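Clunix Hand Kit: Frequently Asked Questions

What comes in the kit?
Two hand-held grippers, a left and a right, each with its cable and tracking plate. Also a carry bag, which people compliment more often than the grippers.

Do I need a robot?
Not to record. You hold the grippers, do the job yourself, and the software saves the motion for a robot to learn from later. If you want to watch a robot do it, you will need a robot. We don't sell those.

Are the left and right units the same?
No. The plates on top are shaped differently so the tracking can tell one from the other. Swapping them mid-session produces data that Olanrewaju Ogunleye in support describes as "modern dance."

What should I practice on?
Something with compartments and a lid. Small cells show you very quickly how good your aim is.

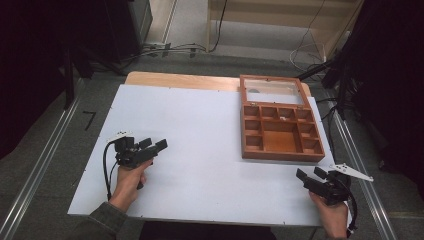 Both grippers over a white board holding an open wooden compartment box, left fingertips spread.

How long before I get the hang of it?
Most people need around 14 tries at a task before they stop apologizing to the table.

How long are the cables?
Nine feet. Let them hang down past your hands and keep them out from under your elbows.

Does it work with Preton software?
Yes, from version 23 on. Plustov files import too, slowly.

Can I return it?
Within 18 days, with both plates attached. We do check.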